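Gluing up for a dry house: a joiner on moisture and wide panels

7/14/20

The bench joiner at Prendergast has spent most of his working life making solid panels for tabletops and counters, and he holds that the majority of failures are decided before any glue is opened.

"People blame the adhesive," he said. "I ask them what the moisture content was, and they didn't measure it."

His own target for interior work is 8 percent. Boards come into the Gollcombe shop from the kiln, are stacked on stickers, and are left until two readings taken a week apart agree. He uses a Utel pin meter and checks the middle of each board as well as the ends, which dry first and give a flattering figure.

Maple gets particular attention. It moves more across the grain than many customers expect, and a panel 32 inches wide that fits well in September can be visibly narrower by the end of the heating season. "The length hardly changes. The width does, and you have to let it," he said. He fixes tops with slotted brackets and will not glue a solid panel into a rigid frame.

On joint preparation he is equally plain. Edges are planed and glued the same day. He sands faces to 80 grit after glue-up, then works finer, but never sands a glue edge. Clamps go on alternate sides of the panel to keep it flat, and they stay on for 4 hours with the Feltero glue he currently buys. 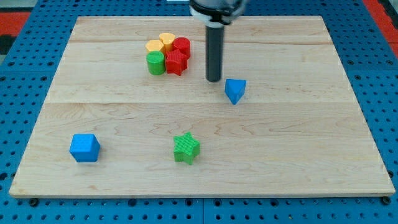 Asked about alternating the growth rings, he said he gave it up years ago. "I put the best face up and match the grain. If the stock is dry and the top is held down properly, it stays flat enough."

Finish is the last variable. He coats both faces equally, including the underside, and seals end grain with an extra coat. An unfinished underside takes up moisture faster than the top, and the panel cups.

He does not offer a guarantee against seasonal movement. The order form states an allowance for it, and customers are asked to initial that line.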